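Deux bras sur une même table : quelles règles pour manipuler des bouteilles en verre ?

Posté par Marilou Calimlim dans Robotique d'atelier > Bonnes pratiques

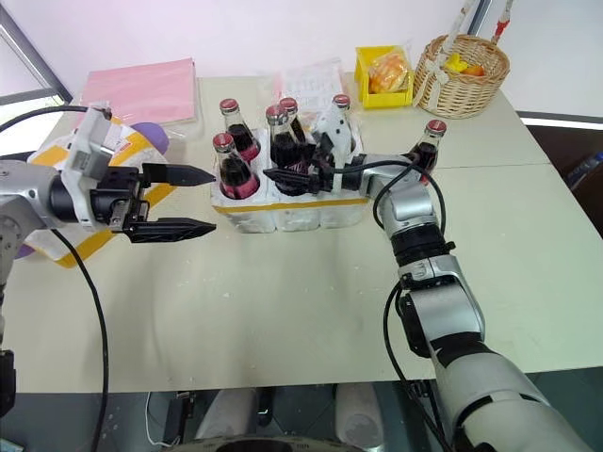
Le contexte et ce que je cherche

Bonjour à toutes et à tous ! Je m'occupe depuis septembre d'un poste à deux bras chez Covevora (petite structure, on est peu nombreux et je fais un peu tout). La tâche du moment, c'est le rangement de bouteilles capsulées dans une caisse en mousse à compartiments : le bras droit prend et dépose, le gauche est censé tenir la caisse ou dégager ce qui gêne. Ça marche pas mal en téléopération, et on voudrait passer bientôt à des séquences autonomes.

Mon souci, c'est que je n'ai aucune règle écrite. J'ai hérité d'un classeur avec une page sur l'arrêt d'urgence et puis c'est tout. Du coup je me pose plein de questions : est-ce que je dois traiter le verre plein comme un cas à part ? Est-ce qu'on peut laisser d'autres objets sur la table pendant les essais (on aime bien garder des paniers et des sachets autour, pour que ce soit moins « labo ») ? Et surtout, par quel texte commencer quand on n'est pas du métier ? J'ai ouvert l'ISO 10218 un soir à 20 heures, j'ai refermé à 20 h 10...

Si quelqu'un a une fiche de poste à partager, même moche, je prends !

Marjatta Tuominen

Salut Marilou, j'ai eu presque le même poste chez Jinico, avec des bocaux. Je te donne ce qu'on applique, tu trieras.

Pour les textes, commence par l'ISO 12100, sur l'appréciation du risque. C'est général et ça se lit mieux que le reste. Tu listes les dangers, tu estimes, tu réduis, tu recommences. Ensuite seulement l'ISO 10218, partie 1 pour le robot lui-même et partie 2 pour l'application et son intégration. L'ISO/TS 15066 te servira si des gens travaillent à portée des bras (chez nous c'était le cas, on rechargeait la caisse à la main). Vérifie bien les éditions, la 10218 a été révisée en 2025 et beaucoup de tutos qui traînent parlent encore de l'ancienne.

Et attention, un bras vendu comme collaboratif ne rend pas ton application collaborative. Ce qu'il tient compte aussi. Une bouteille en verre qui casse, ça fait des éclats et un sol glissant, et ta limite d'effort sur le bras n'y change rien. Donc oui, pour moi le verre plein est un cas à part — lunettes pour tout le monde autour de la table, gants anticoupure pour ramasser, bac à verre à portée de main.

Côté pratique, voilà notre fiche :

Mise au point avec des bouteilles en plastique lestées, le verre vient après.
Effort de serrage noté sur la fiche, avec le nom de la personne qui l'a réglé.
Montée verticale jusqu'à ce que le fond de la bouteille dépasse le bord de la caisse, et pas de déplacement latéral avant.
Un seul bras en mouvement au-dessus de la caisse. L'autre attend, pince ouverte ou fermée peu importe, mais à l'écart.
Câbles contrôlés sur toute la course avant la première séquence, bras tendu puis replié. Une boucle qui pend sous le bras finit toujours par accrocher quelque chose.
Vitesse réduite tant qu'une personne est à portée. On s'était fixé 250 mm/s au maximum pour les réglages manuels.

Le point sur les câbles, je l'ai ajouté après avoir vu une caisse vide partir toute seule derrière un poignet. Sur ta photo il y en a un qui descend du bras gauche et qui passe sur la table, moi je le reprendrais avec des colliers souples en gardant du mou aux articulations (trop tendu, c'est pire, on y a laissé un connecteur).

Rosalinda Dimaculangan

Range ta table ! Un panier au fond ça va, par contre les sachets plastique je les vire toujours. Ça glisse, ça se prend dans les doigts de la pince, et la caméra les voit mal. Et pas de bouteille debout à côté du coude.

Pour les normes je ne sais pas, chez nous c'est le service sécurité qui gère.

Amber De Smet

Je suis d'accord avec Marjatta sur presque tout, sauf sur les objets autour. Si ton but est que le robot se débrouille sur une vraie table, il faut bien qu'il y ait des choses dessus ! Chez Barredo on a fini par écrire deux niveaux. Au premier, la table est nue avec la caisse et les bouteilles, et on valide la prise et la dépose. Au deuxième on remet le bazar, papier, sachets, paniers, mais rien de fragile dans la zone balayée par les bras, coudes compris. On colle un ruban au sol et un autre sur la table, et la zone est redessinée dès qu'on touche au montage.

Pour la bouteille posée hors de la caisse, je rejoins Rosalinda. Soit elle fait partie de la tâche et elle a un emplacement marqué, soit elle quitte la table.

Ah, et pense à ce que fait ta pince quand le courant saute. La nôtre restait fermée, mais je connais des modèles qui lâchent. C'est dans la notice, et un essai avec une bouteille en plastique à deux doigts de la table te le confirmera. Mets le résultat sur la fiche, à côté de l'arrêt d'urgence.

Marilou Calimlim

Merci merci ! Je reprends la fiche de Marjatta et les deux niveaux d'Amber. Pour la pince en cas de coupure, je n'avais pas du tout ça en tête, je regarde la notice demain matin et je reviens mettre la réponse ici.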